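Brallen opens Plorasness packing room

January 10, 2021 – Brallen has brought its second packing room at Plorasness into use. Fitting out began in November and covers 80 square metres. 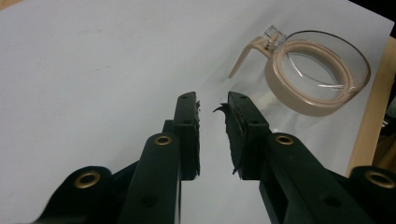 Packing benches at Plorasness are supplied by Mets and wiped down at the end of each shift. The specification calls for a smooth, pale top, as on the white surface shown, so that stray parts are easy to find. Each bench is set level before use.

Orders from Prurkport will be packed in the new room – 2198 lines in all.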